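Subject: Re: [purkby-shop] Can it pick up after us yet?

> Has anyone got a robot hand to clear a floor without help? Brotus says
> theirs is ready for small shops. I'd rather hear it from a user.

Partly. We run ours at Mikason in the evenings. It picks up rags and offcuts well enough. Washers are another matter -- it got 10 of 19 last time, and I could have swept the lot by then.
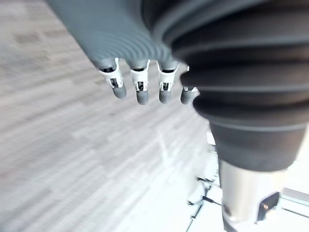

Four fingers over the floor, nothing in the hand.

Flat things are the trouble. Kavanagh quoted us 2000 for softer fingertips and I haven't decided. For now I'd keep the broom.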